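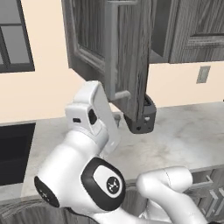
Vorus replied:
Two arms is overspending at this stage. Buy one, put the difference into GPU hours and a spare gripper. A cabinet door clamped by its lower edge will load the fingers in ways the payload figure won't tell you.

Jinar wrote:
The second arm is for uptime. Our last one was out for repair 11 weeks. Quote is open until the end of the month, so I need a number for the request by then.

Grajales replied:
I disagree with Vorus on the spare. Fingers wear, gripper bodies mostly don't. Price a finger set and a wrist cable instead. Also, your sheet has no line for the mobile base battery. Ours came to some 3,000 dollars with shipping.

Jinar wrote:
Battery added. Counter tasks are the other half of the plan:

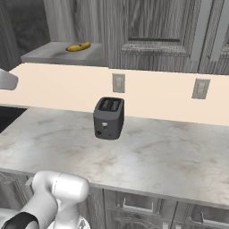
Kitchen sim, toaster on the counter, banana on the shelf

Ovitz replied:
What reach did you assume? If the shelf tasks stay in, check the arm at full extension with the gripper mass subtracted. We skipped that in January and had to requote.

Vorus replied:
Agree on reach. Still one arm. Run all 13 tasks in sim first, then decide on the second — the vendor will requote.

Jinar wrote:
At a higher price, probably. I'll submit one arm plus an option on the second, two finger sets, one cable. Spare gripper is out.

Vorus replied:
Get the option price in writing.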